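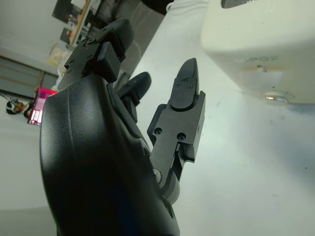

The Sleep Gummy Will See You Now

By Krystyna Zawadzka
August
141 shares | 30 comments

The woman at the Nusine counter in the Trudham mall wanted to know how I'd slept. Badly, I told her, which was true, and she nodded as if I'd given the right answer. Then she handed me a jar of purple gummies and said most people feel a difference by the weekend.

It was Saturday. I asked which weekend she meant.

I have been writing about supplements long enough to own a kitchen drawer that rattles, and I can't remember a season when sleep was sold this hard. Drugstores that used to keep one shelf of melatonin next to the antacids now give it half an aisle. There are gummies, sprays, powders for stirring into cherry juice, patches for the inside of your wrist. Nusine's jar holds 60 gummies and promises to "restore your natural night." The label lists magnesium, melatonin, lemon balm, an amino acid called L-theanine and something called the Nikolaidis Complex, which is trademarked and whose ingredients are given as one lump weight.

That last part is legal. It's called a proprietary blend, and it means the company has to tell you what is in there and how much the whole mixture weighs, but can keep the amount of each ingredient to itself. You could be getting a useful dose of one thing or a pinch of four.

I took the jar to Precious Sebastian, a pharmacist who has spent years behind a busy counter two towns over. She read the label twice.

"The magnesium is low," she said. "The melatonin isn't. If this does something for you, I'd bet on the melatonin, and you can get that for a lot less money."

What about the complex?

"I'd want to see the numbers, and they haven't printed any."

Melatonin is a hormone, and it tells your body that night has arrived. It can help with jet lag and with people whose clocks run late. For ordinary insomnia the evidence is thinner, and the average benefit in trials tends to be a matter of minutes. There's also a problem with the bottles. When researchers have tested melatonin products in the lab, some held far more than the label claimed and some held far less. In the United States, supplements don't need approval before they go on sale, so the checking mostly happens later, if it happens.

Nusine does say it has a study. It took me three emails to get it. The company sent a summary, four pages with a lot of blue in them, describing 302 customers who took the gummies for a month and filled out a form online. Almost all of them bought the product themselves, so they'd already decided it was worth a try. There was no placebo group. Only 141 filled out the final form, and the summary doesn't say what became of the rest. Among those who did, a big majority reported "better nights." Better than what, and by how much, the form didn't ask.

I sent those questions back. A spokesperson for Jomix, the parent company, replied that Nusine "stands behind the lived experience of its community." I wrote again asking how much of each ingredient was in the Nikolaidis Complex and got the same sentence with a discount code under it.

Sebastian doesn't tell customers to throw their gummies out. What bothers her is the time people lose. She has had regulars work through product after product for a year before mentioning to a doctor that they wake up gasping, or that their legs won't stay still. Sleep apnea doesn't care about lemon balm. She also worries about mixing: melatonin can interact with blood thinners and some blood pressure drugs, and shoppers who would never double up on a prescription will take a gummy, a spray and a cup of sleepy tea on the same night.

The treatment with the best record for long-running insomnia is a kind of talk therapy, CBT-I for short. It usually runs several weeks and involves getting up at the same hour every day, including days you'd pay good money not to. It doesn't come in purple, and in many places the wait for a trained therapist is long. I understand why someone standing in an aisle at nine at night picks up the jar.

I finished mine. I took two gummies a night for 30 nights and kept a notebook by the bed. Some nights were good. The worst week was the one my neighbor had his roof done, starting at dawn, and the best was the week after, when he didn't. I have no idea what the gummies did in either. The woman at the counter has since asked if I'd like to try the auto-refill.

Share this story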